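Brolano Community Tool Library — Your Questions Answered

Do I need to be a member to borrow?
Yes, but joining is easy and we'd love to have you! It's $40 a year for your whole household, and you can sign up at the Gittins Street counter whenever we're open.

How long can I keep things?
2 weeks for most items. If your deck is taking longer than you'd hoped (whose doesn't?), just give us a call and we'll happily renew it — unless a neighbour is waiting.

Something broke while I was using it. Am I in trouble?
Not at all. Tools wear out, and we'd much sooner hear about it than find it on the shelf later. Pop a note in with it and Hefin Prydderch will have a look.

Do you take donations?
Gladly, as long as they're clean and in working order. We have 279 items in the catalogue now, but please, no more paint trays until September!

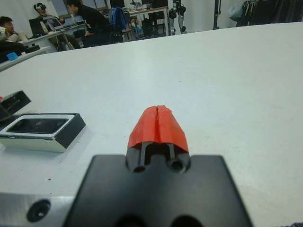 Red-orange tape over black fingertips, with the white tabletop behind.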